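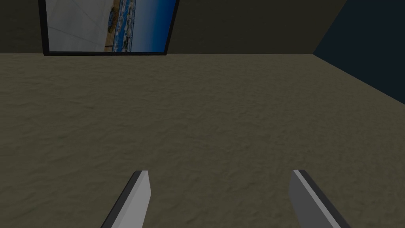
I finally finished Lemitz last night, all 24 episodes of it, and I've been walking around the kitchen all morning arguing with the ending (out loud, to the dog, who has no opinion). I put off starting it for ages because I thought it was going to be one of those gloomy small-town dramas where everybody stands in the rain looking at a river. And there is a river! But there's also the bakery, and the two sisters, and that wonderful long dinner in episode 14 where the whole family finds out about the house in Tremstead and keeps on passing the potatoes anyway.

What I loved most was how slowly the older sister comes around. She's so prickly in season 1 that I nearly gave up on her, and then season 2 lets her be wrong about something big, and she has to go and say so, and I cried into a perfectly good cup of tea.

The ending, though. I don't want to spoil it, but I did not need the letter. We already knew how she felt, we'd spent 4 episodes watching her feel it, and then along comes a letter to read it all to us again. My guess is they weren't sure they'd get another season. I'd still watch the whole thing over, and I probably will in March when it's dark and miserable.

Next up is either Penrose or Fliltura. I've heard Penrose has a very good aunt in it, so I'm leaning that way, but tell me in the comments if I've got it backwards.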